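冊子を開いて机で読んでくれる方、募集します(Tosau作業室・1月の回)

1月 文:Brostix 冊子づくり担当

突然ですが、説明書って最後まで読みますか? 私は読みません。読まないくせに、読んでもらう冊子を作るのが仕事です。しかも自分で作った冊子だと、今度は中身を覚えてしまっているので、目が文字の上を滑っていくだけで、ちっとも読んだことにならないんですよね。誤字を三回見逃して、四回目に印刷所の人に見つけてもらったこともあります(あのときは本当にありがとうございました)。

というわけで、初めてその冊子を手に取る人に、机に向かって、普段どおりに読んでもらいたい。そういう募集です。

Brostixは、紙の道具と、それに付ける小さな冊子を作っている会社です。いま取りかかっているのが「Cao」という紙工作のキットで、これに付く冊子の改訂作業を社内でPlumsteadと呼んでいます。どうしてPlumsteadなのかはよく聞かれるのですが、前の担当者が付けた名前をそのまま引き継いだので、私も由来を知りません。響きが気に入っているので変えるつもりもないです。

Caoの初版の冊子は、ありがたいことにたくさん感想をいただきました。集計したら353件! うれしい声も多かったんですが、ずっしり来るものも多くて、「折る前に次のページを見ろと書いてあるのに、次のページをめくると手が離れる」とか、「ページが勝手に閉じる」とか、「文字が小さくて、結局スマホで写真に撮って拡大して読んだ」とか。最後のは笑ってしまいましたが、笑っている場合でもなくて、そのまま会議の議題になりました。

読んでいて気づいたのは、中身の書き方への意見と、机の上での使いにくさへの意見が、ほとんど同じくらい混ざっていたことです。文章なら社内でうんうん唸って直せます。でも、冊子をどこに置くか、開いたまま押さえておけるか、マットの上に置くのか横に置くのか、そのへんは人によって癖がぜんぜん違う。私は左に置く派です。隣の席の同僚は、膝の上。膝って! 初めて見たときは二度見しました。でも本人に言わせると、机が広く使えて一番いいそうです。

そういう癖を、たくさん見せてください。

【やっていただくこと】

Tosauの作業室に来ていただいて、机に向かって座り、できたての試し刷りの冊子を読みながら、紙を折ったり切ったりしていただきます。冊子は全部で19ページ。全部読み切らなくても大丈夫です。途中で飽きたら、「飽きた」と言ってください。どこで飽きたかがわかるのは、こちらとしてはとても助かるんです。

流れはこんな感じです。

まず受付をして、荷物を棚に置いて、好きな高さに椅子を合わせてもらいます。それから冊子をお渡しします。表紙を眺めるところから始めてもらってかまいません。表紙を飛ばしていきなり真ん中を開く方もいて、私はその開き方を見るのがひそかな楽しみになっています。

次に、冊子に出てくる手順のうち、どれか一つを選んで手を動かしてもらいます。難しいのを選ぶ必要はありません。前回、一番簡単な封筒の折り方だけをじっくりやってくれた方がいて、その方の感想が一番細かくて、冊子の四か所を直しました。

手を動かしている間は、思ったことをぶつぶつ口に出してもらえるとうれしいです。「え、どっち?」「これ谷折り?」「線、うすっ」みたいなので十分。黙って集中したい方は黙っていてもらってよくて、そのときは終わってからゆっくり聞きます。無理に喋ると普段の読み方とずれてしまうので、そこはご自分のやりやすいほうで。

最後に、お茶を飲みながら少しおしゃべりして、おしまいです。お茶は麦茶かほうじ茶。お菓子もあります。ただし、手に粉がつくものは紙に指紋が残ってしまうので、最後のおしゃべりのときだけ出します。せんべいは割れて飛ぶので、先月から出禁になりました。

【時間と謝礼】

所要時間は、受付からお茶まで入れて70分です。延びそうなときは途中でも切り上げます。お帰りの予定がある方は先に教えてください。

謝礼はお一人3050円です。半端な額ですよね。3000円にしようとしたら、バス代の端数がどうとかいう話になり、こうなりました。封筒に入れてその日にお渡しします。受け取りのサインだけお願いします。

交通費は謝礼に含まれています。遠くから来てくださる方には申し訳ないのですが、別にお出しする予算が取れませんでした。次の回ではなんとかしたいと思っています(思っているだけで終わらないように、ここに書いておきます)。

【時間帯】

午前の部は10時から、午後の部は14時からです。夕方の部も、希望が多ければ17時に開けます。学校やお仕事の帰りに寄りたい方は、申し込みのときに「夕方希望」と一言添えてください。

午前と午後で、冊子の読まれ方が少し違うように思っています。午前の方は最初のページから順に読んでくださることが多くて、午後の方はぱらぱらっと先に全体をめくる。気のせいかもしれませんが、どちらも見たいので、どちらかに偏ったら少しずつ調整のお願いをするかもしれません。

【こんな方に来てほしいです】

紙工作が得意な方、大歓迎です。苦手な方は、もっと歓迎です。折り鶴の途中で毎回わからなくなる方、家具の組み立てでねじが余る方、料理のレシピの二行目を読み飛ばす方。私も全部当てはまります。

それから、小さい字がつらい方。初版の本文の大きさについては私たちもかなり反省していて、今回の試し刷りは文字の大きさを変えたものを何種類か用意しました。老眼鏡やルーペを普段お使いでしたら、ぜひそのまま持ってきてください。普段どおりがいいんです。「今日は頑張って裸眼で」はやめてくださいね、頑張らないでください。

左利きの方も、今回は特に来てほしいです。初版は右手で折る人のことしか考えていなくて、図の手が全部右手でした。左利きの方からお叱りをいただいて、はっとして見返したら、本当に一枚残らず右手。描いたのは右利きの私です。すみませんでした。

日本語がふだんの言葉でない方も、読むのに時間がかかってもかまわないという方なら、ぜひ。漢字にどのくらいふりがなを付けるかでずっと悩んでいて、付けすぎると行が詰まって読みにくいし、付けないと止まってしまうし。どこで止まるのか教えてもらえたら、本当に助かります。

年齢は中学生以上でお願いしています。カッターを使う手順が入っているためです。18歳未満の方は、申し込みのときに保護者の方の連絡先も書いてください。付き添いで一緒に来ていただいても大丈夫で、待っている間のお茶も出します。

逆に、今回はごめんなさいとお伝えしているのは、印刷や編集のお仕事を現役でされている方です。ものすごく的確に直してくださるのですが、一ページ目で校正が始まって、紙を折るところまでたどり着かないことが続きまして……。そういう方には別の形でお願いしたいことがあるので、一言メールをもらえたら飛びつきます。

【持ち物と服装】

特別なものは要りません。はさみも定規ものりもこちらにあります。使い慣れたはさみがある方は持ってきてください。人のはさみって、なんだか切れ方が違って落ち着かないですよね。

服は動きやすければ何でも。ただ、袖口の広い服は紙を引っかけやすいので、袖がまくれるものだと楽だと思います。私は一度、カーディガンの袖で完成間近の箱を床に払い落としたことがあります。

【机まわりのこと】

机の上のことは、思った以上に冊子の読みやすさに響きます。これは今回いちばん書きたかったことなので、ちょっと長くなりますが付き合ってください。

まず、冊子の白と、下に敷くものの色です。白い机に白い冊子を置くと、紙の端がどこにあるのか、ぱっと見でわからなくなります。めくろうとして、端を指で探すことになる。かといって木目の濃い机だと、今度は折り図の細い線がなんとなく落ち着かない。私の自宅の机がまさにそれで、持ち帰り仕事をするたびに下に包装紙を敷いています。

冊子を黒いマットに少し重ねて置くのも、試してもらいたい置き方です。端がはっきり見えるので、私は好きです。ただ、半分だけ乗せると段差ができて、薄い冊子はそこで浮くことがあります。浮くと気になる方と、まったく気にしない方がいて、これがまたきれいに分かれるんですよ。

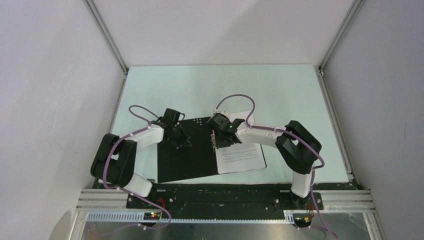
あと、まっすぐ置くか、斜めに置くか。私はずっと、冊子というものは机の端と平行に置かれるものだと思い込んで版面を作っていました。ところが周りに聞いてみると、斜めに置いて読むという人が結構います。字を書くときに紙を傾ける人は、読むときも傾けたいみたいです。斜めに置かれる前提で考えると、図と文を左右に並べるのか上下に積むのかも、もう一回考え直したくなってきて、ここ数日は付箋だらけの見本と睨み合っています。

開いたまま置いておけるかどうかも、今回しっかり見たいところです。綴じ方を変えた試し刷りがあるので、好きなだけぐいっと開いてください。背を折っても怒りません。折り癖をつけるのに罪悪感がある方も多いのですが(わかります)、試し刷りですから、思いきり。文鎮代わりにはさみを載せても、スマホを載せても、肘で押さえてもらってもいいです。何で押さえたかは、あとでこっそりメモさせてください。

行の長さについては、まだ社内で意見が割れています。ページいっぱいに小さめの字を並べる案と、字を大きくして行数を減らす案。前者だと見開きで手順が完結して、めくる回数が減ります。後者は読みやすいけれど、手がふさがっているときにめくらないといけない。私は後者に一票入れましたが、実際に折ってみたら片手でめくり損ねて紙を落としたので、いまは少し弱気です。みなさんの手元で決めさせてください。

【よくいただく質問】

不器用でも参加できますか、というお問い合わせが一番多いです。できます。できあがりの出来は見ませんし、採点もしません。できあがらなくてもいいです。むしろ途中の形のまま「ここでもうわからん」と置いていってもらえると、次の日に私がその続きをやってみて、一緒に悩みます。

作ったものは持ち帰れますか。持ち帰れます! 置いていってもらっても、棚に飾ります。棚がだんだん不思議な箱でいっぱいになってきて、なかなかいい眺めです。

冊子は持ち帰れますか。これは、すみません、できません。まだ世に出ていないものなので、読み終わったら回収します。内容をSNSに書いたり、ページを撮ったりするのも、発売までは控えてください。「Tosauに行ってきた」「お茶がおいしかった」は、どんどん書いてもらって大丈夫です。

友だちと一緒に申し込めますか。申し込めますが、読むときは別々の机になります。二人で読むと、どうしても片方が読み上げ係になって、もう片方が聞いて折る係になってしまうので。お茶の時間は合流してください。

前にも参加したことがあるのですが、また行ってもいいですか。うれしいです。ただ、Caoの初版を読んだことがある方は、申し込みのときにそう書いてください。前の手順を手が覚えていることがあるので、違う章をお願いすると思います。

【申し込み方法】

メールでもはがきでも受け付けています。お名前、連絡先、希望の時間帯(午前・午後・夕方)、利き手、それから「最近読んだ説明書」を一つ教えてください。炊飯器でもボードゲームでも、薬の箱に入っている細長い紙でもいいです。最近読んでいない方は「読んでいない」と書いてくだされば大丈夫。それで落とすことはありません。

応募が多いときは、利き手や時間帯の偏りを見て、こちらで選ばせてもらいます。どうなった場合もお返事は必ずします。五日たっても返事がなければ、迷子になっている可能性があるので、もう一度送ってください。

決まった方には、Tosauまでの道順を書いた紙をお送りします。これも私が作りました。もし道順の紙で迷ったら、着いてからその話も聞かせてください。入口が少し奥まっていて、隣の建物に入ってしまう方が多いのです。一つ手前の角で曲がると確実に違うところに出ます。

体調が悪くなったり、急に気が乗らなくなったりしたときは、当日の朝でも連絡をもらえれば大丈夫です。別の回に移れるように、席は少しゆとりを持って用意しています。

冊子を読むのが好きな方も、ぜんぜん好きじゃない方も、お茶を冷やして(あるいは温めて)待っています。夕方の部を希望の方は、早めに教えてもらえると部屋の鍵の手配がしやすいです。

最終更新:1月(夕方の部の時刻と、お菓子についての記述を直しました)

お問い合わせ:Brostix 冊子づくり担当/Tosau作業室 © Brostix 無断転載はご遠慮ください ページの先頭へ戻る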